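Search this site Go
Print this page | E-mail this page

BREAK ROOM TABLE AND FOOD STORAGE — WALK-THROUGH WITH COMMENTS
Clernolholm, second floor
Inspected 6/4/26 by Eirini Spanos

1. Tabletop clean, no crumbs, no rings. PASS. Last November I wrote a full paragraph on the rings. I like to think it was read.
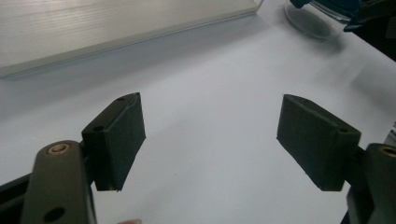
2. Table steady when leaned on. PASS, with a folded Sustby catalog under one leg. Please get a real shim. The catalog is a trip hazard and also out of date.

3. Walkway kept clear for the cart. PASS on the second try.

4. Food kept in closed containers. PASS. The frosted box with the blue seal counts. Cling wrap over a cereal bowl does not, and Otis Delacroix has been told so twice.

5. Seals seated all the way along, no gaps or pinches. Run a finger down the whole edge. If the lid has to be persuaded, wash the seal and try again before you ask for a new box.

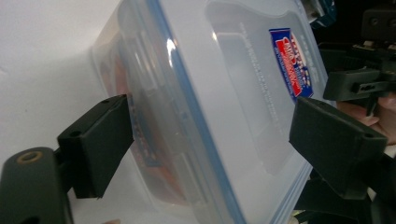 6. Name and date on every container. FAIL. A store label tells me who sold the box. I need to know who is going to eat what's in it — and when.

7. Wire basket: no bent wires, no sharp ends, nothing stacked so high it leans. PASS. One box on the top shelf is fine. Four is a tower.

8. Round containers with domed lids are not to have anything set on top of them. They slide. See work order 312, one broken mug.

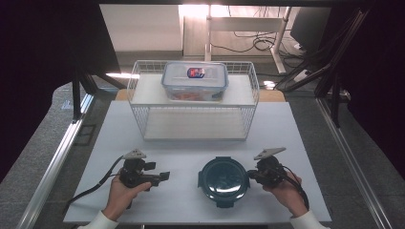 Facilities Notes, No. 4

9. Latches close on all sides. PASS on the ones I tried. A latch that pops open by itself goes in the trash, not back in the basket for the next person.

10. Sponge replaced. FAIL. I will not be describing the sponge.

Follow-up: items 2, 6 and 10. Abrehet Gebreyes has the labels and a marker.

Comments (3)

Otis Delacroix: It was once. The other time was soup.

Uchenna Ogbonna: Can we get the Kapoor labels? The ones we have come off in the dishwasher.

Rafferty Park: Shim is in my drawer, will put it in after lunch.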